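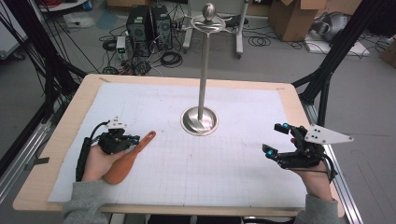
Minutes of the Kitchen and Workroom Meeting

Ullness shared premises, Monday, July 8, 2024
Start: 30 minutes after the posted time, as the front door code had been changed.
Present: the kitchen group, the workroom group, one member from Ketenow by phone.
Apologies: received from two members of the kitchen group.

1. Minutes of the last meeting
Accepted with one correction. The dishwasher was serviced in February, and the earlier minutes had it a month out. The correction has been made in the binder.

2. Utensils and stand
The group went over which utensils stay and which go. The list so far has an orange plastic spatula, a wooden spatula and the tall stainless steel stand with the round base. There was a fair bit of discussion about whether the stand should be kept at all. Two members said it takes up space and is awkward to store because of its height. Others said it fits on the upper shelf if the tray is moved over, and that it keeps utensils off the counter.
Agreed: the stand stays until the end of the season. Both spatulas stay. Plastic utensils with melted or rough edges are to be thrown out by whoever finds them, without bringing them to a meeting first.

The wooden spatula is to be washed by hand and dried standing up. Several wooden spoons have gone through the dishwasher and split. A note will go on the dishwasher door. The member on the phone asked that the note be larger than the last one.

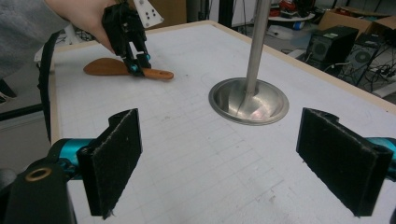
Wooden spatula and steel stand at the work table.

3. Work table
The table is covered with white gridded paper. It was asked whether the paper should be changed for a wipeable mat in the same grid. The Muñoz catalogue has one that would fit, but the corners of our table are rounded and the mat would need trimming. The workroom group prefers paper, as it can be written on and replaced.
Agreed: stay with paper for now. Tape goes at the corners only. Strips along the full edge have been lifting the finish on the other table and should not be used here.

It was also raised that food has been left on the table over the weekend. Members are reminded that the table is for utensils and work only. Meals are eaten in the kitchen.

4. Cardboard and floor
Cardboard boxes are to be flattened and taken down on the night before pickup. Boxes still in use should have a label with the group name and the date. Cables on the floor near the table are to be kept back from the walking path. The kitchen group asked for a clear way through wide enough for the tea cart, and this was agreed.

5. Budget
The balance in the supplies account is $3185. Of this, $3000 is set aside for the new counter and is not to be spent on anything else. The quote from Drirkeo for the counter has not come in yet. A colour has not been chosen. Grey and off-white are the two under discussion, and samples will be left by the sink.
A request for $45 for drawer dividers and dishcloths was approved.

6. Other business
The kettle is slow and will be descaled before anyone looks at replacing it.
The second key to the storage cupboard is still missing — please check coat pockets.
The request for a second drying rack was put over to the next meeting.

Next meeting: date to be posted on the kitchen board. Items for the agenda go in the folder beside it.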